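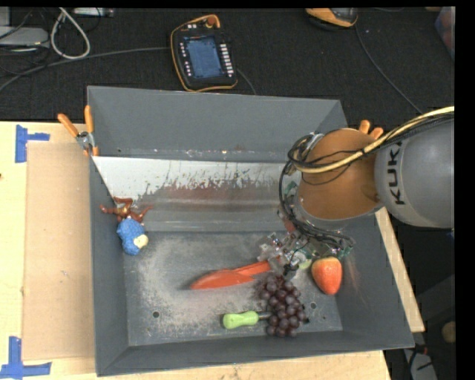 Keeping the toy bin from winning

Every house with children has a bin where toys go to become one solid object. Ours was a gray one with sloped sides, and for years my system was to shut my eyes and tip things in. Here is what I do now.

Pick a bin with slanted walls if you can. Small stuff slides to the middle, where a short arm can reach it. Straight-sided tubs hide grapes in the corners until March.

Wipe the floor of it now and then. Toy bins make their own powder, and I have stopped asking what it is. A damp cloth, then a dry one. If there is a metal panel with rust stains, half a lemon and some salt will take off the worst, and the rest you can call character.

Sort by what gets played with together, and never mind what it's made of. Plastic fruit lives with the toy knife. The screwdriver belongs with the tools, though in my experience it will be back with the strawberry by Wednesday.

Keep it shallow - one layer is plenty. When the grapes, the strawberry and the shovel can all lie flat on the bottom, a child can find one without emptying the lot onto your feet.

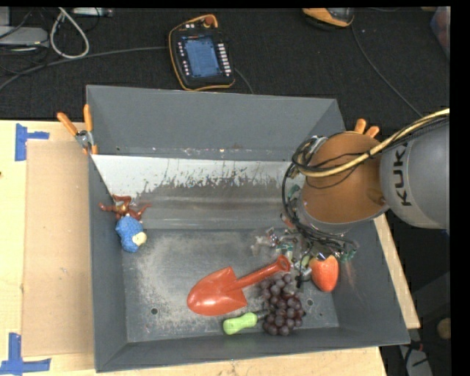

How often should fuzzy toys be washed if they share a bin with plastic ones?

About every 50 days in my house, or sooner if one of them gets sticky. Put them in a pillowcase, knot it, run it on cold and let them dry all the way through before they go back in. The plastic ones can sit in warm soapy water while you wait.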